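Bench log, shared workshop, Desomthorpe
31 March 2025
2 min read · 286 views · 2 shares

Fruit into basket, right arm only. Carried on with the table set-up Stamatia and I agreed on: white top, orange basket, one dark red fruit to the right of it. Wrote the start pose into the config so I stop typing it in by hand. 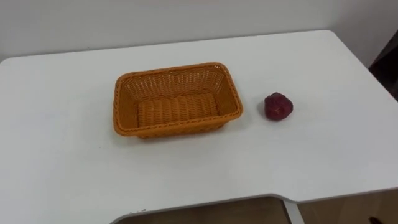 The grip force is still a guess. I have it at 200 in the Dundov driver, whatever units those are, and the manual only says to stay under 700. Will ask Setsuko, she has used the same board before.

To do before April:

1. Redo the hand-eye calibration. Last numbers were almost 2 cm out towards the wall.
2. Slow the approach. The wrist swings wide before it comes in over the table — fine with one fruit, not with more.
3. Check the shadow from the hand isn't picked up as an object.

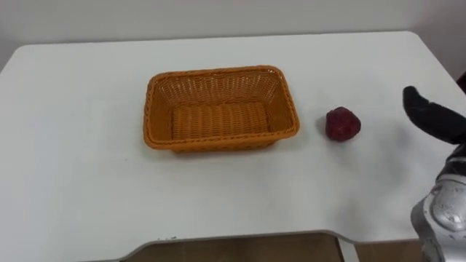 4. Move the Moynihan supply off the extension lead.
5. Back up the logs before anyone updates the laptop.

Comments (2)

Setsuko Ikeda: Units are raw counts. Start at half that and work up.

Stamatia Margaritis: I've got the calibration board at home, will bring it in.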